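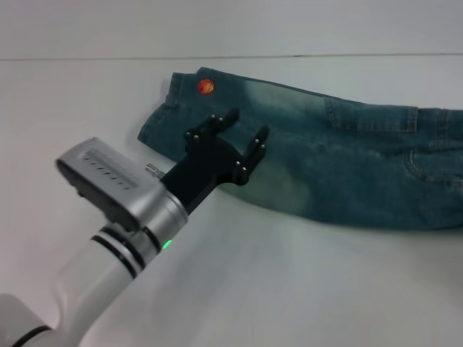 How should I fold jeans so they take up less room?
In half lengthwise, one leg over the other, then in thirds from the hem up. It's the fold most people already use, and I have yet to see a paid course improve on it. Smooth the legs as you go and tuck the pointed bit of the seat in if it bothers you.

Doesn't rolling save more space?
Sometimes, in a duffel bag. In a drawer I doubt it. Denim is thick whichever way you turn it, and a rolled pair leaves gaps at the corners that a flat one fills. Try both in your own drawer before you believe a video.

Do I need a folding board?
No. We tried the Hemier board and it made very even T-shirts. With jeans the panels kept lifting under the weight. A table does the job.

What kind of table works best?
Any flat one with nothing else on it. Beds are soft, so the first crease slides before you make the second. I'm not convinced height matters as much as the ergonomics people claim, but if your back hurts after one load, move to a taller surface.
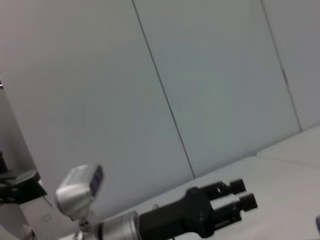
A white tabletop against a pale wall, with open space to work on.

Will folded jeans get permanent crease lines?
Dark raw denim can, if it sits for a season. Ordinary washed jeans mostly lose the lines after an hour of wear. Refold along a different line now and then if you care — most of us don't.

Are drawer dividers worth buying?
The Vokik set is fine for socks. For jeans it wastes width. A 60 cm drawer holds two rows without any help, and cardboard from a shipping box does the same work for free.

How often should jeans be washed before they go back in the drawer?
You'll hear everything from every wear to never. I'd ignore both ends. Wash them when they smell or look dirty, inside out and cold, and let them dry fully. Folding them damp is the one real mistake on this page.

What about the scented sheets people put between layers?
The Baline ones smelled strongly for a week and then of nothing. They did no harm that I noticed, and no good either.

Can I hang them instead?
Sure, if you have the rod space. Fold them once over a thick hanger. Clip hangers can leave marks at the waistband, whatever the package says.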